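Usuga wrist camera cell: setup and maintenance notes

README for the cell at Wusthorpe. Covers mounting, checks before a run, routine care and common faults. The cell at Andstead uses the same software but a different table height, so its pose file must not be copied here.

Contents of this folder

README.txt: these notes
poses/: home, service and park poses for the arm
config/cell.yaml: speeds, limits, camera settings
logs/maintenance.csv: one row per service, oldest first
tools/check_view.py: compares the current wrist view with the stored reference
tools/cycle.py: opens and closes the tool a set number of times

Requirements

Nisix controller package, installed on the cell PC. The controller has to be running before any script in tools/ is started. Scripts exit with code 2 if they can't reach it. There is no retry.

Power-up order

1. Main switch on the cabinet.
2. Cell PC. Wait for the login prompt.
3. Arm controller. Release the emergency stop only after the status lamp is steady.
4. Wrist camera. It draws power from the tool connector and comes up with the arm.
5. Run check_view.py with the arm in the home pose.

Shut down in reverse. The arm must be in the park pose before power is removed. If it stops anywhere else, use the brake release procedure on the cabinet door and support the forearm by hand.

Mounting the camera

The camera bracket takes two screws on the wrist side. Tighten them evenly, then route the cable through the clip with enough slack for a full wrist turn. Turn the last joint slowly to both limits and watch the cable. If it goes tight at either end, move the clip and repeat.

Focus is fixed. Parts very close to the lens come out a little soft and this does not count as a fault. Exposure is set in cell.yaml and should stay on manual. Auto exposure hunts when bright metal passes a black part, and the view check then fails for no mechanical cause.

Checking the view

Service pose B brings the pronged part and the bellows into view together. Use it for visual inspection of both. Set the room lights to the normal working level first. 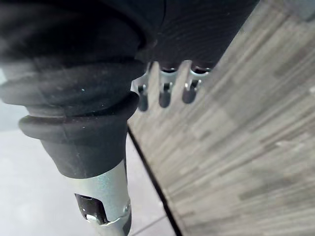 Fig. 1. Wrist camera view: black bellows with metal fitting (left), three-pronged part behind it, gray wood-grain surface at right.

Look at the collar ridge of the bellows first. Splits start in the folds and are easy to miss when the rubber is relaxed, so repeat the check by hand with the arm locked out. Scuffs and dust on the upper part are cosmetic. Log them only if they are new and deeper than the surface.

On the metal fitting, check the bolt for looseness and the slot for debris. Do not use compressed air in the slot. Use a dry brush and work downward.

Compare the prongs with each other. A bent one shows up as a change in spacing at the lower ends. Allow for the angle of the camera before deciding that a prong is off. If in doubt, move to service pose C and look again from the other side.

Maintenance intervals

Every 100 cycles: run check_view.py.
Every 1,000 cycles: lock out, inspect the bellows by hand, check the bracket screws, wipe the camera window.
Every Thursday, regardless of count: back up config/ and poses/, empty the log buffer.

The cycle counter is kept by the controller and survives a restart. It does not survive a firmware update. Write the old value into maintenance.csv before updating, and add it to the new count afterwards.

Replacing the bellows

Go to the park pose, lock out, and remove the tool cable. Loosen the lower end first and slide the sleeve up off the fitting. Do not pry at the folds with a screwdriver. Wipe the fitting clean and push the new sleeve on by hand until it seats, with no twist between the two ends. No grease. After fitting, run cycle.py for 76 cycles at reduced speed, inspect again, then return to full speed.

A new reference view must be stored after every replacement. The old one will report a mismatch even when the fit is good.

Known problems

Error 502 from the Nisix package: camera link lost. Reseat the tool connector. If it comes back within the same shift, replace the cable.

View check fails after cleaning: the camera bracket has been knocked. Loosen both screws, square it up, tighten, and store a new reference.

Arm stops short of service pose B: the table has been moved. Realign to the floor marks. Do not edit the pose to suit the table.

Changes

March: added service pose C, moved exposure settings into cell.yaml, removed the old auto-focus option.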